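Cuaderno de taller – noviembre, visita a Bastia

Salimos a las 8:15 y llegamos con tiempo. La demostración era en la sala pequeña de la segunda planta, todo sobre el simulador de Wadotora, en pantalla grande. Nos dieron acceso a las vistas y pude guardar varias.

Empezaron por el agarre de piezas con letra. La tarea se pide por texto y el brazo tiene que ir a la pieza correcta. Me interesaba la iluminación, porque en nuestras pruebas las sombras duras nos estropean la detección. Ellos las cambian en cada episodio.

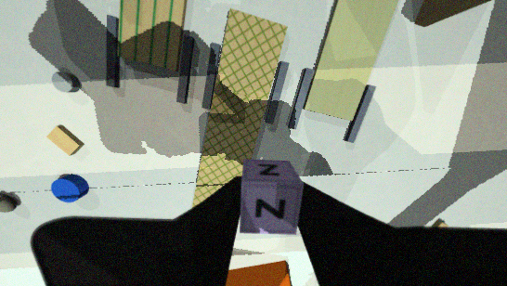 Cubo morado con la Z entre los dedos de la pinza, vista desde arriba.

Según la hoja que repartieron, llevan 2950 episodios generados y se quedan con 1683 tras el filtrado. Pregunté por el criterio y la respuesta fue vaga: descartan los que acaban con la pieza fuera de la mesa «y algunos más». Pedir el detalle por correo.

Luego pasaron a las vistas generales. La cámara también se mueve de un episodio a otro, con bastante inclinación. A mí me parece excesiva para nuestro caso – en Hombridge la cámara va fija. 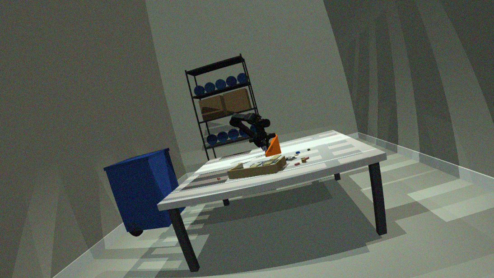
Vista general con la mesa, la bandeja y la estantería del fondo.

El turno de preguntas duró 15 minutos, corto. La gente de Tapsell preguntó casi todo sobre licencias. Apunto lo único que nos afecta:
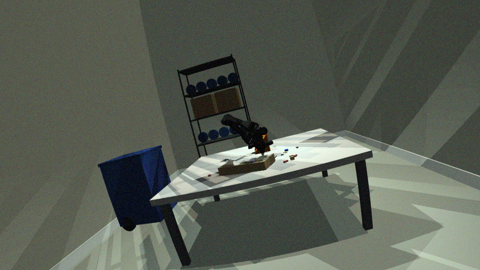

¿Se puede usar el simulador sin conexión?
Con la licencia de taller, sí, hasta 100 episodios por tanda; para más hay que pedir una clave aparte.

Pendiente: repetir nuestra prueba de sombras con luz variable y comparar.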